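Naro Picking Project: Final Report
Lavanya Kandasamy, Vulleston robotics class
30/08/2021

Our task was to get the arm to pick food items out of a basket tray and set them down on the table. The team called the project Naro. I wrote the gripper code and kept the log.

Method

The arm has a two-finger gripper and a wrist camera. We drove it by hand to record practice runs, then trained the model on the saved frames. The first set had 3,942 frames. We trained for 30 epochs with the learning rate from the Pillai handout.

Testing

Each test started with the fingers closed and the arm over open table. The potato went in the tray for every test.

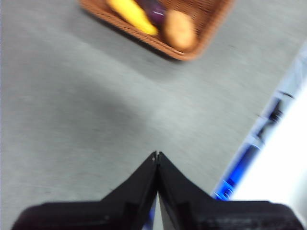
We ran 30 tests and got 29 clean approaches. Grasping was worse. In four tests the fingers closed too early and pushed the potato against the rim. Lowering the approach speed fixed two of those when we repeated them.

Still to do

Blurred frames should be filtered out before training. The Brandero mount also needs a longer screw.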